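# The drawer of instructions

5/16/21
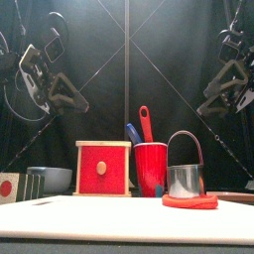
*Two arms, nothing in either of them.*

I have spent the best part of a fortnight trying to throw away the instruction manuals. We have a drawer for them, under the one with the cutlery, and it no longer shuts. I had put it down for October and then brought it forward in a fit of character.

The top layer was all right. There was a booklet for the Colavex kettle, which runs to 28 pages and covers a machine with one switch. Page five tells you to keep the booklet in a safe place. I had done that for six years, in three flats, and never once needed to look up how to boil water.

Under that it got harder. I found the papers for a Hellby sewing machine we gave away before my daughter was born, and a guarantee for a pair of curtains. The curtains were guaranteed for 15 years. I don't know what a curtain does when it goes wrong, but I was sorry to see we'd missed our chance by a matter of months.

My friend Mark Anthony Dizon keeps no manuals at all. He says everything is online now, and he's right, up to a point. I tried it with our oven, a Tarus, and was offered a file of 924 pages in every language you could wish for, with English somewhere after the middle. It would not let me search. I went back to the drawer and found the paper one in roughly a minute, with my own handwriting on the cover: "CLOCK — hold both buttons". So the oven stays.

The washing machine stays too. So does the boiler, which has a page with the engineer's phone number on it, although he retired to Portugal and the number now belongs to a very patient woman in Leeds.

What I hadn't expected was the letters. At the back, folded inside the leaflet for a slow cooker, were two from my mother about how to cook a ham. They disagree with each other. The first says to soak it overnight and the second says she has never soaked a ham in her life. I've put them in the recipe book, one at each end, where they can't argue.

The final score was one carrier bag out and most of a drawer back in. It shuts if you lean on it. The kettle booklet went into the bag, came out again on Tuesday's logic of "well, you never know", and is currently on top of the fridge, next to the kettle's spare filter, which doesn't fit the kettle.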